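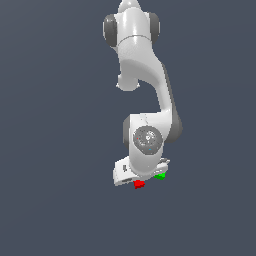 The Ravari Hand Mill

19 December 2025
By the Pulutley Kitchen shop

If you have ever baked with flour that was still wheat an hour earlier, you probably don't need much convincing, and you can scroll right down to the measurements. For everybody else, pull up a chair. We have been selling the Ravari for a good while now, we have one bolted to the bench in the back where we eat lunch, and we tend to go on about it when given the chance (ask anyone who has come in for a whisk and left forty minutes later).

The Ravari is a hand-cranked grain mill that clamps to a table or counter. You pour grain in the top, you turn the handle, and flour comes out of the chute into whatever bowl you've set underneath. It will do wheat, rye, spelt, oats with the hulls off, rice, dried corn, buckwheat and most dry beans. People also use it for cracking malt, and one or two of our regulars swear by it for black pepper at Christmas, though we'd say give it a very good brushing afterward unless you like your pancakes lively!

How it grinds

Inside there are two stone burrs, one fixed and one that turns with the crank. A brass knob on the side moves them closer together or farther apart, and this knob is where all the pleasure is. Opened up, the mill gives you a coarse crack that makes a lovely porridge. Halfway in you get a meal that's just right for cornbread. Closed down until you can hear the stones start to whisper, you get a soft flour that's good enough for sandwich bread, and with a pass through a sieve you can even make a decent pie crust with it.

The hopper takes 500 grams of wheat, enough for one generous loaf. At the finest setting that takes a while, and we won't pretend otherwise. You'll feel it in your shoulder the first week. Most folks settle into doing it in two passes, coarse and then fine, and find that a good deal easier than going straight to fine in one go. It also makes a nicer flour, to our taste anyway, a bit fluffier and more even.

The older model had a shorter crank, and we got plenty of letters about it. The one we stock now is longer, with a turned beech grip that spins freely so it doesn't rub your palm. If you own an older Ravari, the new crank fits it, and we keep them as a separate part.

What kind of table you need

Please read this bit before you order, even if you skip all the rest. The clamp opens to 43 millimeters, so measure your counter at the edge, lip and all, before anything else. Plenty of modern counters have a thick front edge that the clamp won't go over, and a fair number of the mills that come back to us come back for that reason alone. A solid table with a bit of overhang is ideal. Glass is a bad idea. So is anything on casters, as you will end up chasing it across the kitchen.

There is a small square of cork in the box to go between the clamp and the wood. It's easy to throw out with the packing paper, so have a look for it.
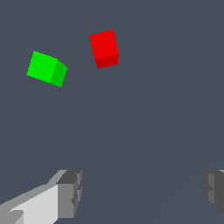 Cleaning and keeping it happy

Never wash the stones. Water and flour make paste, and paste in a stone burr sets up hard enough to make a grown baker cry. Use the stiff brush that comes with the mill, then run a small handful of dry white rice through at a middling setting and throw that rice away (or give it to the chickens). The outside can be wiped with a damp cloth and dried right away.

Oily things are the other enemy. Flax, sesame, peanuts, coffee beans, all of these will glaze the stones and leave a taste that hangs around for weeks. If it has already happened, a few rounds of rice will usually bring the mill back, with some patience and some muttering.

Once a year or so, put a drop of food-safe oil where the crank meets the body. We do ours in April when we clean out the pantry, purely so we remember it.

The details

Model: Ravari Hand Mill, table clamp
Item number: 256
Burrs: stone, one fixed and one turning
Hopper: 500 g of wheat
Clamp opening: 43 mm
Handle: steel with a beech grip
In the box: mill, clamp, cork pad, brush, printed booklet
Price: $370

Extras we keep on the shelf

The Ovadia flour sieve sits nicely over a mixing bowl and catches the bigger flakes of bran. It's well worth having if you like a lighter loaf, and you can save the bran for muffins or for dusting your proofing basket.

Janjua hopper lids come in plain beech and fit snugly over the top of the mill. They keep dust out between bakes, and they also stop grains from hopping out when you're grinding corn, something corn loves to do.

Spare stones are sold in pairs. You may well never need them, but a stray pebble in a bag of field corn can chip an edge, so do pick over anything you've bought straight from a farm.

Ordering and returns

Mills go out well wrapped in a double carton, and they are heavy, so lift with your knees. If the clamp doesn't suit your table, send the mill back unused within thirty days and we'll refund it. Once grain has been through it we can't take it back, but we're always glad to talk you through a setting that isn't behaving. Bring a spoonful of your flour in a jar if you're stopping by the shop and we'll have a look at it together.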